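This site uses cookies to remember your reading settings. Accept | Manage

Lirnstead Open Course Notes
Robot Learning, Unit 4: Gathering demonstrations in simulation
Reading time: 5 minutes

By this point you should have the Dusilier simulator running and have finished the Unit 3 exercise on reading joint angles. This unit covers how to collect the examples that your policy will learn from. Marks for the assignment depend more on your data than on your training run, so leave enough time for it.

An example is one full attempt at the task, stored as a series of steps. Each step holds the camera views, the arm's joint positions, the gripper opening and the action that was sent. The two views look quite different. In the wrist view a block can fill a good part of the picture, and the fingers show up in several shades of gray.
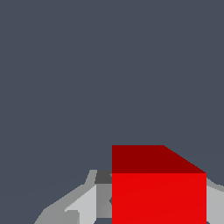
Figure 4.1. Wrist view, red cube between the gripper parts.

The side view is there for the approach. It shows the arm and both cubes together, which helps when you replay an attempt and want to know where it went wrong. Save both views at the same rate. If one lags the other by even a few steps, the policy learns the wrong pairing.
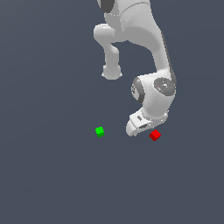
Lirnstead Course Notes, Issue 17, p. 6

The starter set contains 636 attempts. You will add 400 of your own using the Perden controller. Change the starting positions of the cubes between attempts, and include some starts that are awkward to reach. A set in which the cubes always begin in the same spot will train quickly and then fail as soon as you move one.

Keep some slow corrections in the set. If you drift off line and bring the gripper back, that attempt is still useful – it teaches the policy how to recover. Throw out an attempt only if the simulator glitches or you stop partway. 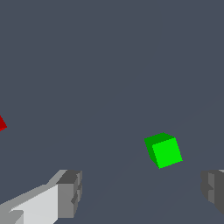
Labelling comes next. Give every attempt a target colour and an outcome, either success or fail. Do this straight after you finish the attempt, while you remember what you meant to do. The Pesonen script will flag any file with a missing label, but it can't tell when a label is wrong.

Spot-check your labels before training. Pick files from the start, middle and end of your set and step through them by hand.
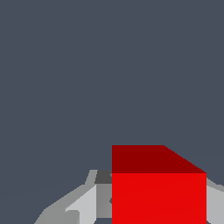 A single step is often not enough to judge an outcome. Play the attempt through to the end and check the gripper opening as well as the pictures. With a gripper section on either side of the red cube and the cube hiding the middle of the gripper, the wrist view alone doesn't tell you whether the grip will hold. If you still can't decide, mark the file for review and leave it out of the training split.

Submit your set by 5 pm Saturday, with a short note on how you chose the starting positions.

Related notes
Unit 3: Reading joint angles
Unit 5: Training a first policy
Unit 6: Testing on new starting positions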